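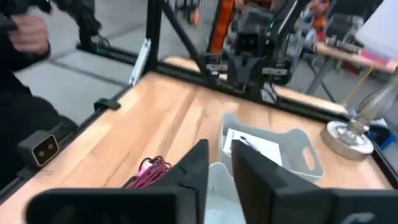 The Sorting Table

Krystyna Dudek had worked at Barta for 28 years before she learned that her uncle kept everything. He did not keep money or letters. He kept cables, adapters, the cards that came in the boxes, small black parts that had lost their machines. When he moved to Lostville to live with his sister, he gave Krystyna the key of the workshop and one sentence. "Take what is good."

She did not know what was good. So she asked Cormac Buckley to come, and he came in his dark pullover and stood for a while with his hands in his pockets.

"Where do we begin?" he asked.

"With the table."

It was a good table, the wood pale with warm stripes in it, like bread with crust on every slice. A lamp stood on the right side, with a clear glass base and a white shade. Her aunt Genowefa had bought it in December, many years ago, and she never liked that it went to the workshop. Krystyna remembered the argument. Her uncle had said that a man who works with small things needs a beautiful light, and Genowefa had said that a woman who reads also needs it. They had not spoken for 3 days, and on the fourth he made dumplings, very bad ones, and she ate them all.

"The lamp is good," said Krystyna.

"The lamp is good," Cormac agreed, and he wrote it on the back of his hand, because he had forgotten the paper.

They used the plastic boxes for sorting. One was for papers, one was for small parts, and one was for the things which they could not decide. This last box was Cormac's idea. He was a man who could not throw away a pencil. In the first hour he put into it a key, a button, a coin with a hole and a dried bean, and in the second hour she made him take everything out again.

"You have to decide," she said. "It is the only work we have here."

"And this?" He pointed at the cable. 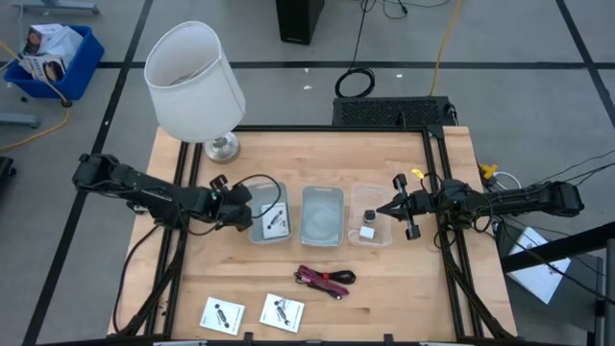

Krystyna looked at the pink cable for a long time. She knew it. When she was nine years old, it went from the radio in this room, under the door and over the yard to a speaker in the kitchen, so that Genowefa could hear the same music while she cooked. All other people on the street had two radios. Her uncle had one radio and a cable in the color of a birthday cake, and he was proud of it as if it was a bridge.

"Does it go to anything?" asked Cormac.

"To the kitchen," she said.

He waited, but she did not explain. She was thinking of the winter when the snow came over the cable and her uncle walked out every morning with a broom and cleaned only this one line, from door to door. The neighbors laughed. Genowefa stood at the window with the potato knife in her hand and did not laugh, and she turned the music louder so that he could hear it outside.

"The man at Elero would pay 90 for the lamp," Cormac said after some time. "Maybe 100, if you clean the glass."

"I am not selling the lamp."

"You said that it is good."

"That is why."

He nodded slowly. Then he picked up one of the cards and tried to read the small text, holding it far from his eyes. Krystyna took the phone and called Lostville. It rang long. When her uncle answered, she could hear a radio behind him, and somebody washing plates.

"I found the pink one," she said.

He was silent for a moment - she thought that the line was broken.

"How long is your yard?" he asked.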